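Search this site
Type and hit enter

The coworking membership I didn't renew
Thu 28 November
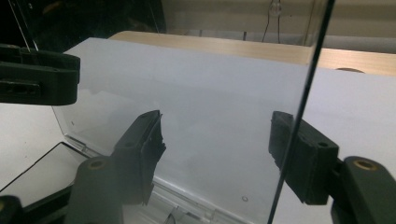
A big clear sheet, held from both sides.

I gave up my desk at Divisby last week. I'd been going for most of a year, and before that I'd spent months reading posts by people who work from wherever they like and who all seemed to agree that the thing you need, once you've cut loose from the office, is to pay for another office.

I should say up front that I'm not against working away from home. I've worked from libraries, from my sister's kitchen and for one long February from a motel off the interstate with a heater that clanked. Some of that went fine. My doubts are about the product, and about the people who write about it, a fair number of whom get a free month for doing so.

The pitch goes like this. You pay for a desk and you get a community. The desk I can confirm. I had a chair, a socket and a locker with a sticky door. The community was a message board where somebody asked twice a week if anyone had a spare charger.

My plan ran $600 for a quarter, plus a deposit I'm still waiting on. That buys you the "Roamer" level, and I'd like to meet whoever named it, because it lets you roam between 2 locations, one of which closes at four. The coffee is included. So is the printer, up to 10 pages, after which you're sent to a web form.

Then there are the calls. Every photo on every coworking site shows people alone with a laptop, thinking. In real life they're on calls, and the phone booths are booked by nine by the same three guys. I learned a lot about the Butlow account, whatever that is. I know they were unhappy with the rollout and that Kevin was going to circle back. I did not get my own invoices out on time.

Mohandas Varghese, who had the desk across from mine, thinks I'm being unfair. He's been a member for years, he's found 2 long-term clients there, and he says I wore headphones the entire time and then complained that I met no one. That's a decent point. I'd only say that he sells accounting services to freelancers, and if you sell accounting to freelancers then a room full of freelancers is going to look pretty good to you. I edit technical manuals. My clients are in another state and have never asked where I sit.

I did try the events. There was a Wukix evening in the spring, Wukix being the app you use to book the rooms, and it was described as a talk on productivity. It was a talk on Wukix. The man said members who schedule their deep work in the app get more done. I asked more done compared to what, and he said compared to before. I asked how they measured it and he said it was self-reported – which means people who had bought a planner said they liked having a planner.

I keep seeing the claim that you'll earn the cost back. One newsletter had a woman saying her income went up by $2,000 in her first month at a shared desk. Good for her. It doesn't say what she did the month before, or if she was also the one selling the course at the bottom of the email. (She was.)

What I'm doing now is duller. Mornings at home, and then the Macapagal branch library after lunch, third table from the window if I can get it. It's free and people whisper. The wifi drops now and then and you can't take a call, so I tell clients I'm reachable before noon, and so far no one has minded. The chairs are bad. I bring a cushion and feel a hundred years old.

I might go back to a desk somewhere. If a big project comes in and I need a room with a door, I'll pay for the day and leave when I'm done. But I'd want to see the booths at ten in the morning on an ordinary weekday before I handed over a card, and I'd want the deposit terms in writing. Divisby's were in the app, under a menu called "Journey."

Still no deposit, by the way. I've sent two emails and filled in the form.

Get new posts by email. Enter your address to subscribe. You can unsubscribe at any time.

Contact | All rights reserved | Back to top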